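Registration opens for Maseck research infrastructure workshop
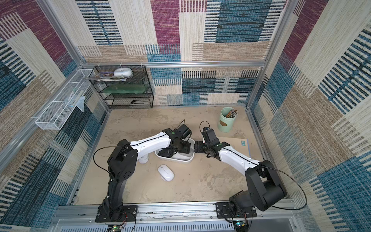 Two robot arms mounted on an aluminum rail, with a white plastic tray between their grippers.

Registration is open for the Maseck Workshop on Shared Research Facilities, which will be held in June at the Mertens conference center. The organizers have room for 200 people on site and will stream the plenary talks.

The program committee received 217 abstracts this year. Authors will hear by email whether they have been given a talk or a poster, and presenters must confirm their place before the early fee ends.

Sessions will cover access rules for visiting users, long-term funding of equipment, data storage and staff training. Femke Leemans will open the first morning with a talk on how small facilities can share booking systems across borders. Milan Aerts will chair the panel on funding, which runs for 2 hours and takes written questions in advance.

"We had many requests last year for more time on user access, so it now has a full afternoon," said Vaida Petrauskas, who is coordinating the program.

The Flellorby network will hold its annual members' meeting at the same venue on the last day — workshop participants may attend as observers.

Travel grants are available for 12 early-career researchers. Applicants need a one-page letter and a note from their supervisor. Questions about grants should go to Mark Anthony Calimlim at the workshop office.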